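Planning and Budgeting for Automation
Handout 4: What the quote leaves out
Instructor: Hsin-yi Hung
Revised 7 Sep 2021

Bring this to the session along with your draft budget. If the draft fits on one line and the line says "robot", bring a pencil too.

Today is hand-held grippers and the gear that goes with them. Count people before you count hardware - each operator needs a full set.
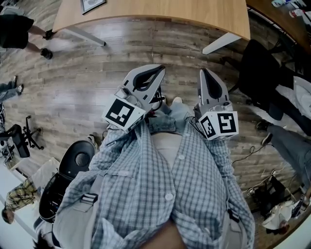
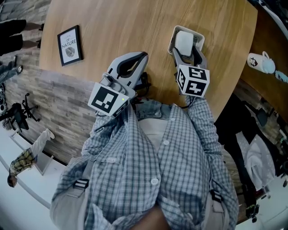
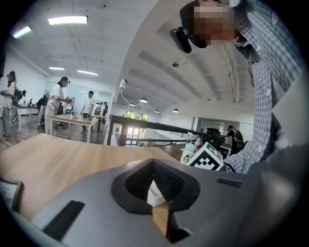

Pairs of grippers, marker cubes, harness straps, a head-worn device, ordinary tables.

1. Price the set, then the station
Quotes come per gripper. People come with two hands. In the Mernstead exercise, the vendor (Zestier) quotes $2,291 per gripper, and half of last year's class multiplied by the number of operators and went to lunch. Work out the cost of one complete station first: both grippers, mounts, headgear, harness, cables, chargers, table, chair. Then multiply.

2. Small stuff
Marker cubes get scuffed. Straps stretch. Cables vanish in a way physics has yet to explain. Stanciu sells replacement cable kits at $31 each, and you'll want one per station plus spares. Put them on their own line. "Miscellaneous" is where finance goes hunting.

3. Floor space
Allow room to step back without meeting a neighbor's chair. Tables you already own are free until facilities hears about them. Get it in writing.

4. Lead times
Prakutitz quotes nine weeks. Read this as nine weeks from the day purchasing approves the order, a day that does not appear on your chart. Anything you need in December should be ordered now.

5. Labor
Usually the biggest number and usually the one left blank. Mernstead plans 190 operator hours. Add training, setup, breaks, and the time spent looking for the other gripper. Sorin Ghiță will go over hourly rates in the second half.

For next time
Redo your Mernstead budget as a per-station sheet, one page, spares shown separately. State which items you would cut first if the total came back too high. "Training" has been tried - see Sorin's comments on the last batch.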